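3.2 Workshop Build and Simulated Counter

The Drellwood arm was assembled in a shared workshop over 18 evenings, using hand tools and one drill press. Lüthi and Lehtinen cut the base plate and fitted the three main joints; Llorente wrote the control code. Parts came to over 1683 euros, most of it spent on motors.

Before the arm was allowed to move near real kitchenware, each motion was tested in a simulated kitchen. The model was kept plain – a marble counter, a cutting board, a knife block and a cooking pot – so that it would run on the workshop's older computer. Figure 3 gives one view from these tests, with the gripper over the open counter between the knife block and the board.

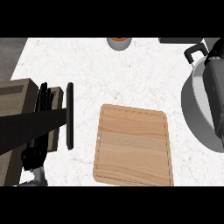
Figure 3. Simulated counter with arm, knife block, cutting board and pot.

Joint limits were then copied to the controller without change. The second joint needed a stiffer bracket, as the first one flexed under load and the wrist drifted by 12 mm at full reach. The new bracket was cut from steel in November, and the tests reported in Section 4 were all made with it in place.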